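3. Materials and procedure

3.1 Image pool

The judgements reported in Section 4 were made on a pool of 505 still images, all computer-rendered and all containing at least one large surface with visible texture. The pool was put together from existing collections. No image was made for the study. This limits the control we have over lighting and viewing angle, but it avoids a difficulty met in earlier work on judged coarseness, where stimuli prepared by the authors tended to vary in the one property under test and in little else. Viewers given such stimuli soon learn what is being asked of them, and their ratings spread out to fill the scale.

Images were admitted to the pool if the textured surface could be picked out without instruction by a viewer who had not seen the image before. Surfaces whose texture was carried only by a printed motif, such as lettering or a repeated emblem, were left out. So were surfaces seen through glass or water. No limit was set on what else an image might contain, and the pool therefore ranges from bare walls and floors to fully furnished interiors and scenes with objects in the near foreground. Foreground content was coded separately (Section 3.3) and enters the analysis as a covariate.

All images were converted to a common colour space and reduced to a common height. Width was left to vary. No sharpening was applied after reduction. We are aware that reduction removes the finest detail of a texture and so may lower its judged coarseness or, where fine grain masks a larger pattern, raise it. The effect was checked on a subset of the pool at the Adby site before the main sessions and was small compared with the difference between viewers.
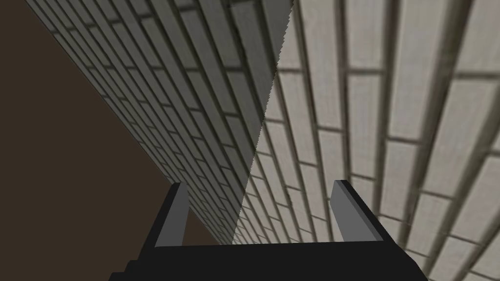

Figure 2. Rendered scene with a large textured surface and foreground content.

3.2 Participants

A total of 332 adults took part, recruited through notices at the Adby and Moneck sites. All reported normal or corrected vision. Participants who worked in computer graphics, photography or the surface trades (plastering, tiling, floor laying) were asked to say so on the intake form. They were not excluded, but their data are marked in the deposited files and the main analysis was repeated without them. The repeated analysis is given in the appendix and does not change the direction of any result.

Participants were paid for their time at the same rate at both sites. The Moneck group was on average older than the Adby group. Site was for this reason entered as a grouping factor throughout, and we make no claim about differences between the sites themselves.

3.3 Coding of image content

Before the rating sessions, each image was coded by two coders working apart. The coders recorded whether the textured surface met the edge of the image, whether any object stood between the viewpoint and the surface, and whether a single direction of light could be identified. Coders did not rate coarseness and did not take part in the later sessions. Disagreements were settled by discussion. Where discussion failed, the image was coded as unclear on the item in question and kept in the pool.

The item on light direction gave the most trouble. In rendered images, shading on a surface may be calculated or may be painted into the texture itself, and the two can point in different directions. The coders were told to follow the shading on nearby solid objects where these were present and to ignore shadows drawn within the texture. Agreement on this item improved after the instruction was reworded, and the images coded under the first wording were coded again from the start.

3.4 Rating scale

Coarseness was rated on the Donati scale, a continuous line with a worded anchor at each end and no marks between them. The anchors were "completely smooth" and "as coarse as I can imagine". The position of the response marker was stored as a proportion of the length of the line. The marker was hidden until the participant first clicked on the line, as a marker shown at the midpoint draws responses towards it.

A line without marks was preferred to a numbered scale for one practical reason. In piloting, participants given numbered categories tried to keep count of how often they had used each one, and several said that they had changed an answer in order to even out the totals. None reported doing this with the unmarked line. The cost is that small differences between neighbouring positions carry little meaning, and we do not interpret them.

Participants were told that coarseness meant how rough they thought the surface would feel if they ran a hand across it. They were told to judge the largest textured surface in the image and to disregard everything else. No further definition was given. Questions about particular images were answered by reading the same instruction again.

3.5 Sessions

Each participant attended two sessions on separate days. In the first session a random draw from the pool was shown one image at a time, and each image remained on the screen until a response had been made. In the second session part of the first draw was shown again, mixed with images new to the participant. Participants were not told that any image would be repeated. The repeated items provide the measure of consistency used in Section 4.2.

Screens at both sites were of the same model and were set to the same brightness at the start of each day. Room lights were dimmed and blinds were closed. Viewing distance was marked on the floor but not held fixed with a chin rest, which pilot participants had found tiring over a full session. A short break was offered halfway through. Most participants took it.

Sessions at Moneck were halted for part of August while the testing room was repainted. Participants whose two sessions fell on either side of this gap had a longer interval between them than the rest. Interval length was added to the consistency model and is discussed with the other session effects.

3.6 Treatment of the data

Responses made in less than half a second were removed, as were responses from any block in which the marker was placed at the same position throughout. The remaining ratings were centred within participants before averaging across images. Centring removes differences in how much of the line a participant used on average towards one end or the other, but leaves differences in spread. We examined a version in which spread was also made equal and found that it gave undue weight to participants whose ratings barely varied. That version is not used.

Mixed models were fitted with image and participant as crossed random effects. Foreground content, contact with the image edge and light direction were entered as fixed effects, with images coded as unclear treated as a separate level on each item. Model checks were carried out on the residuals by site.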